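Consumer Behavior, Unit 4 Handout
Collecting, Limited Releases and Online Orders
Instructor: Anum Sandhu

Reading for this unit: the Fanbridge case, pages 41 to 80.

1. Why people buy in series
A plush toy sold alone competes on looks and price. A plush toy sold as one of 11 competes with the gap on the shelf. Once a buyer owns four or five, the missing ones start to feel like a task. Belk's term "extended self" will come up again in Unit 6.

2. Discount timing
Kinell put its fall plush line on sale in September. Many buyers filled the cart with characters they had passed over at full price. Note the difference between planned items and basket fillers. You will need both terms for the worksheet.

3. The wait and the box
Delivery delay can raise enjoyment if the date is known. Open-ended delay does the opposite. Rafail Zervas coded 167 unboxing posts for his project, and his category sheet is in the course folder.

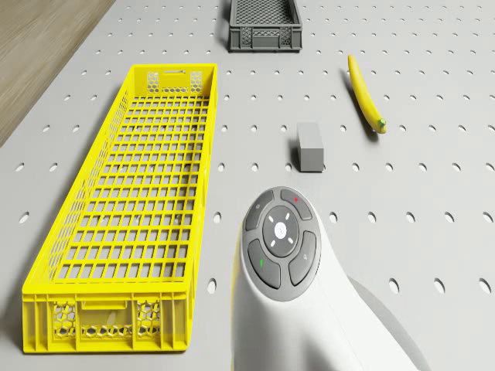 4. Worksheet
a. Pick one collectible line and list how new releases are announced.
b. Mark which items in a recent order of your own were fillers.
c. Compare the return rules at Kinell and Privik. One paragraph is enough.

Worksheets are due November 6, 2021. Bring a printed copy.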